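Search this site Go
Home Workshop Kitchen Garage Tips A-Z Contact

When the arm drops the bottle: tips for small pick-and-place benches 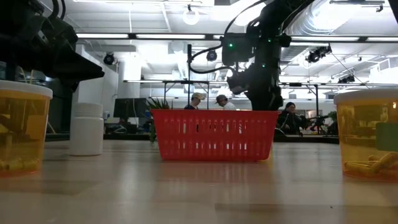
Dropped bottles were our whole fall. Two arms, one tabletop, pill-type bottles going into a basket, and on a bad run the left arm let go early and the thing hit the wood and rolled. Writing it down now (November 2020) while I still remember which fixes worked and which were a waste of tape. Start with the containers, not the arm. Amber see-through ones with white lids and a plain white bottle with a rounded cap don't behave the same in a gripper, even when the code treats them the same, and ours did treat them the same for way too long. The smooth cap was the worst. Fingers closed, slid up the curve, closed again on nothing.

Stuff to check first, before you touch any settings:

Power off. Really off, at the switch. Not "paused." We paused once and the arm finished its move when Woo-jin leaned in to grab a lid. Got him on the wrist, a bruise, nothing more, but he had his face down there too. After that the rule was switch off, wait, then hands.

Wipe the finger pads. Plain dish soap on a rag, then a damp rag, then let dry. Hand cream gets on them, so does label glue. Don't use the orange cleaner, it leaves a film and you'll be dropping things till lunch.

Look at the pads from the side. Ours had worn to a slope. Flipped them over, got another month out of them. If both faces are gone cut new ones from a rubber jar opener, the flat kind. Cheap and it works better than the ones that came with our Gresari kit.

Grip the body of the bottle, below the lid. Lids turn. A lid that isn't all the way down will come off in the air and then you're picking capsules off the floor. We lost 48 in one go. Found the last 2 in January cleaning behind the shelf, no wait, that was the year before with the old arm. Same problem though.

Basket tips

Slots are handy for seeing what's inside but fingertips catch in them. Ours snagged on the way out, lifted the basket, arm didn't know, carried it a little way and then tripped. Come straight up out of the basket before moving sideways. Always.

Stick the basket down. Shelf liner underneath is enough, the bumpy kind. Double sided tape pulls the finish off a nice tabletop, ask me how I know.

Pencil marks at the corners so it goes back in the same spot after washing. We used to eyeball it. Bad idea, a glossy basket all looks the same from any side and you put it down crooked and don't notice till something hits the rim.

Shine can fool a camera. Had a few misses that went away when we changed the angle of a lamp. Can't swear that was it but try it, its free.

Cables

This was the real fault, or most of it. Da-eun Ra found it after I'd blamed the bottles for two weeks. The gripper wire on the left arm had a break inside the jacket, right where it bends. Looked fine. Arm reaches out far, wire pulls, gripper loses power for a blink, fingers relax, bottle gone. Arm close in, no problem at all. So if your drops only happen at full reach, stop messing with the pads and check the wire.

How to find it: power on, arm parked, everyone back, wiggle the cable with a wooden spoon handle. Watch the fingers. If they twitch, there's your break.

Fix: new cable. Don't splice it. I spliced it. Lasted 8 days.

Leave a loop of slack at each joint, then strap it with hook and loop, not zip ties. Zip ties pinch and that's how the next break starts. Anything hanging down to a pole or the table leg should hang clear of the other arm. Run the full move at slow speed once and just watch the wires, don't look at anything else.

People around the bench

Sleeves up, lanyards off. Desks behind the bench are fine if they're past the farthest reach, measure it with the arm stretched out and then add more. Ours is 40 inches plus a step. Tape line on the floor, tell visitors.

Stop button where a left handed person can hit it too. The one from Yang had a nice big cap but we'd mounted it behind a monitor, dumb.

Don't use real pills for testing. Empty capsules, dry beans, whatever. If one rolls off where a kid or dog can get at it you don't want it to be medicine.

Write down every drop. Which arm, which bottle, how far out. Index card is fine. We would of caught the wire in an afternoon if we'd kept the card from the start.

Spare parts: Kovemico for cable by the foot, the hardware store in Namberg for shelf liner and strap. Call ahead for the cable, they run out.

Still getting a drop now and then on the white bottle. Trying a wide rubber band around the middle, will update if it holds

Kitchen tips Garage tips Back to Workshop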